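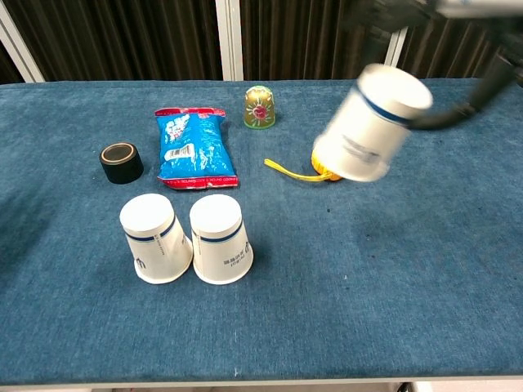
Bench tips from a shop that now shares its table with a robot arm

I run the packing room at Sedlow, and since April part of the sorting has been done by an arm with a gripper on the end. I was not thrilled at first (I like my bench the way I like it!), but we've settled in, and I've picked up a few habits I'd use at any work table, arm or no arm.

Cover the table in felt. Ours is blue, and I'd never go back to a bare top. Small things don't skitter off when they get bumped, and the gripper doesn't clack every time it comes down. It does hang on to lint, so I go over it with a sticky roller before lunch and again before I go home.

Store paper cups upside down. Dust stays out, and an arm gets a nice flat base to aim for. Don't nest them if you want them picked up one at a time - two stuck cups will cost you more time than a whole shelf of loose ones.

Stand your tape up on its flat side. A roll on its edge goes wandering, and black tape on a dark floor is no fun to hunt for.

Flatten snack bags before they go on the table. Puffy ones slide. Shiny ones can be a pain too, so if the overhead light is glaring off the plastic, turn the bag a little or move the lamp.

Watch anything with a strap. Straps snag on fingers and grippers alike. I tuck the loose end under when I'm laying things out by hand.

Hang a dark curtain behind the bench. I wanted ours to hide the shelves, but it's easier on my eyes too.

Now, the people side. Archana Dhillon used to sort 200 pieces before her first break and went home with sore wrists. These days she sets out the trays, checks what the arm has done and fixes what it drops. Her wrists are better, but she misses the chatting, so we moved her stool 2 feet closer to mine. Do that early if you're bringing in a machine! And give everybody 20 minutes with the stop button before the first real shift, including whoever only comes in to sweep.

Next on my list is a better bin for the tape ends.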